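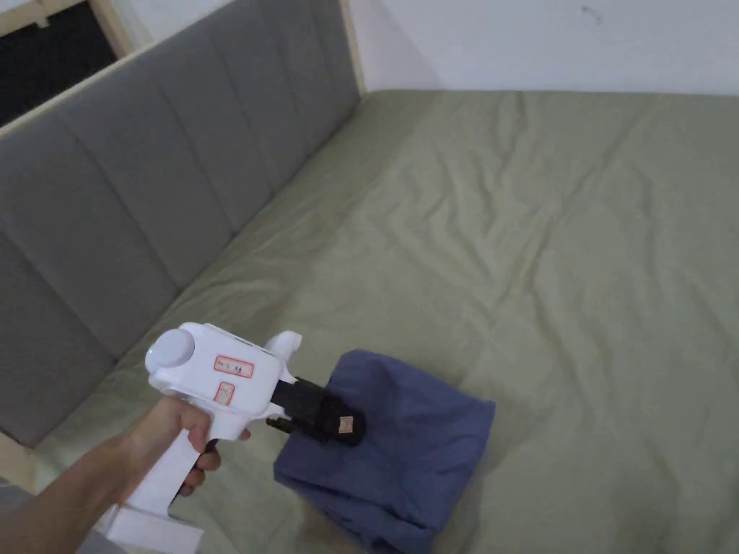
*A dark cloth on a wrinkled olive-green sheet.*

## Getting sheets to last

Most sheets wear out in the wash and not on the bed. I have run the laundry for two rental cottages in Bilville for long enough to have ruined a good many sets, and these are the habits I've settled on.

**Sort by weight first, then color.** Towels and jeans rub against sheets and raise pills. Wash sheets with sheets and pillowcases. Dark cloths and anything navy go in a separate load, even if they have been washed many times before. A new dark item can still give up dye in warm water.

**Don't stuff the drum.** A king set is a full load in most home machines. If you can't fit your hand in flat above the sheets, take something out. Sheets that are packed in tight come out twisted, with dry patches where the water never got through.

**Use less detergent.** Half of what the cap suggests is plenty in soft water. Leftover soap makes cotton stiff and gray. If yours already feel that way, run them once with no detergent and a cup of white vinegar in the rinse. Never mix vinegar with bleach.

**Stop the dryer early.** Take sheets out while the hems are still slightly damp and shake them hard from one end. Sharon Mosoti, who cleans the Erville cottages, hangs hers over two parallel lines so the middle gets air. I copied her in August and it cut the drying time a lot.

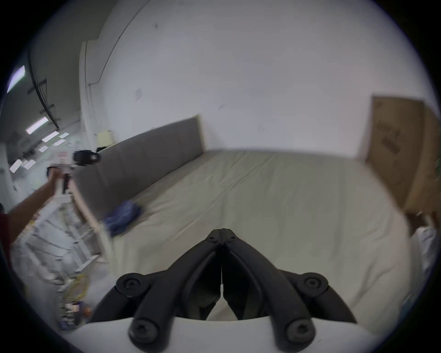 Wrinkles are mostly a matter of timing. A sheet left in the basket overnight will need an iron, and one put straight on the mattress usually won't. Pull the long sides first, then the foot, then smooth outward from the center with your forearm. Pale beige-gray, like the sheet on the large bed here, is a good choice for rentals as it hides lint better than white and doesn't fade the way strong colors do. For creases that stay put, mist with plain water and pull the fabric tight while it dries.

**Rotate.** Keep two sets per bed, one on and one in the closet. Put clean sets at the bottom of the pile and take from the top.

**Stains**

- Blood: cold water and a little dish soap, as soon as you find it.
- Body oil on pillowcases: rub in dish soap, wait, then wash warm.
- Makeup: same as oil, but check before drying. Heat sets it.
- Rust spots: lemon juice and salt on white cotton only.

Fletcher Tawhiri asked whether fabric softener is worth buying. I don't use it on sheets or towels. It leaves a coating, and towels stop soaking up water after a few washes.

When a sheet finally goes thin in the middle, cut the good outer parts into dust cloths and hem the edges so they don't shed threads in the wash.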